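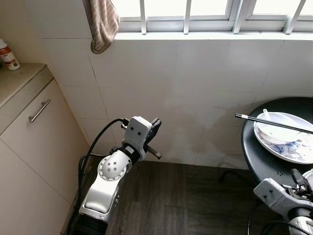
If someone has to hold its hands the whole way, then you're the one doing the dishes, my sister wrote back when I told her how I'd been spending my evenings. She then asked what it pays, and I changed the subject.

I've been teleoperating for the Nostden project since September. You move a pair of handles, the arms copy you, and everything gets saved so a model can later learn to clear a table without you. The plan calls for 300 good runs of the table task. A good run means no drops and no long pauses, and Hollmann's guide says you should move "naturally." I would like whoever wrote that to pick up a dinner plate with no feeling in their fingertips.

My best evening so far was 55 runs, and I threw out eight of them myself.

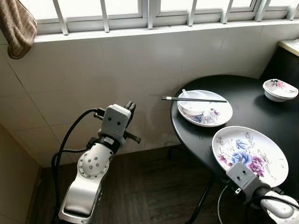

The plate is the part that gets me. With my own hands I'd slide it a little past the edge and get a thumb under it. Through the handles I can't tell a firm hold from a light one, so I squeeze too hard, and I suspect we're teaching the thing to squeeze too hard as well. I asked about this and was told that more data evens it out. Maybe – but if all of it comes from people guessing at grip, I don't see what it evens out to. 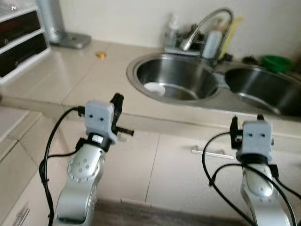

Both arms over at the sink.

The sink runs haven't been added to the plan yet. I'll believe in those when I see a trained model do the table on its own.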